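Objet : Re: [supporters-cadon] Coupe : déplacement à Stanmont
Date : 17/10/2018

Salut la liste !

Quel tirage ! Stanmont chez eux, au troisième tour, je n'osais plus y croire. J'ai déjà ressorti l'écharpe et je relance tout de suite pour le car, parce que les places vont partir très vite.

Le 24/09, quelqu'un écrivait ici :

> Si on tire un club du haut de tableau, on ne remplira
> jamais un car. À Nestel on était 50, et encore, en
> comptant les enfants.

Eh bien on a déjà 70 inscrits -- donc il faut un deuxième car ! Le stade nous réserve 141 places en tribune Tang, debout derrière le but, exactement là où on chante le mieux.
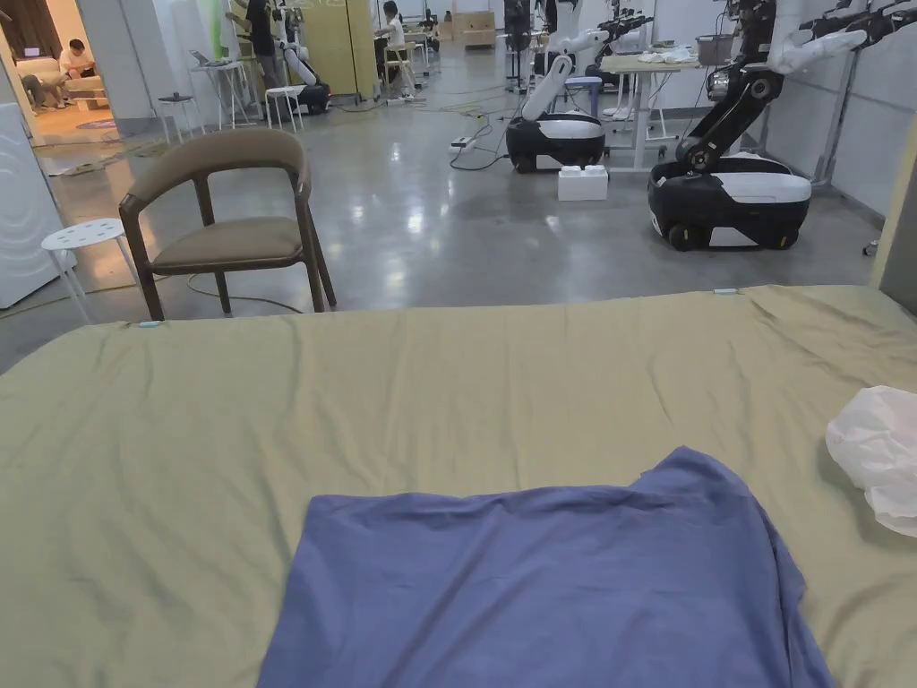 Pour le deuxième car je suis partant, mais à condition de partir avant midi, répond Cadon-Nord. L'an dernier on a raté l'échauffement et la moitié des chants, et contre une équipe pareille il faudra donner de la voix dès l'entrée des joueurs.

Entièrement d'accord, départ à 11 h devant le stade ! Côté terrain, j'espère que le coach gardera ses trois défenseurs, ça tient vraiment bien depuis la rentrée.

Il me faut vos noms avant début novembre, avec le règlement. Et si on dépasse les 141, je redemande des billets : à 200, je promets de porter le tambour tout le match.

Allez Cadon !

Le responsable des déplacements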